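Going to the Tanden open day with kids, what is worth seeing?
Asked in Robots and Automation, March 10, 2025 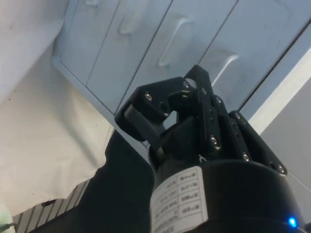

How long should we plan to stay at the open day?

Two hours is enough to see the arm demos and take one tour, and three is better if you want a turn at the controls.

More from the person asking: we are driving over to Berkivby for the Tanden open day in May, me and two kids (7 and 11). None of us knows much about robots beyond the vacuum we have at home, but both kids are wild about anything with motors. The flyer only says "live demonstrations, tours, hands-on corner" and gives no times. Are the tours okay for the younger one? Do we have to sign up ahead? And is it mostly standing and listening to people talk, or do the machines really run while you're there? Any tips welcome, we've never been to one of these.

3 answers

Answer 1 (marked as most helpful)

Oh, you are going to have a great time! I've been to the last two and I'm already looking forward to May.

The machines run pretty much all day. The household tasks room was my favorite by a mile. They have arms doing ordinary chores, picking up cloths, opening drawers, putting things away, and the pace is a lot slower than you'd expect from videos. Give it a few minutes. My whole family stood there holding our breath while an arm tried to get hold of a towel corner, and when it finally did, the entire room cheered (me the loudest, I'm afraid). The staff talk you through what the arm is trying to do, but it's relaxed and you can wander off whenever you like.

If your kids like knowing how things work, ask to look at a gripper close up. Last year they had one on a table with the power off and you could move the fingers by hand. You push one link and the others follow along. My daughter would have spent the whole afternoon on that if we'd let her.

Tours: sign up at the front desk when you get there, you can't do it ahead. Each tour takes 40 minutes and groups are up to 6 people, so they fill fast. Put your name down first and then go look at everything else. A 7-year-old was fine on ours. There's one stretch in the machine shop where it gets loud, and they hand out ear protection, but the small sizes ran out, so I'd bring your own if you have a pair.

The hands-on corner is run by the Munteanu people, who have their own section at the back. You drive a small arm with a joystick and try to stack blocks. It's harder than it looks and so much fun. The line is short right after opening and awful by lunch.

Food is only a coffee cart, with sandwiches if you're early. Pack snacks.

Answer 2

Agree with most of that. Parking is the thing to watch. The lot by the main door is for staff, visitors go in the one behind building 710 and it's a bit of a walk from there. Signs were small last time. Stroller is ok on that path.

Also if you see Skernari on the program, go. That's their sorting demo, with parts coming down a belt and two arms picking them off. Much quicker than the household stuff and my son liked it better. It only ran at set times when we went so check the board in the lobby.

Answer 3

we went a while back and you couldnt take pictures in the machine shop, everywhere else was fine. not sure if thats changed. wear closed shoes, they turned my sister away from the shop part for sandals

Comment from the person asking: Thank you all so much!! Snacks, ear muffs and sneakers are on the list. I showed the kids the part about moving the gripper fingers by hand and now the older one wants to be there when the doors open. Does anyone remember if the joystick thing has an age limit?

Comment on answer 1: There wasn't one when we were there, they had a step stool for the little ones. Mine was in kindergarten and got two blocks up before it all fell over.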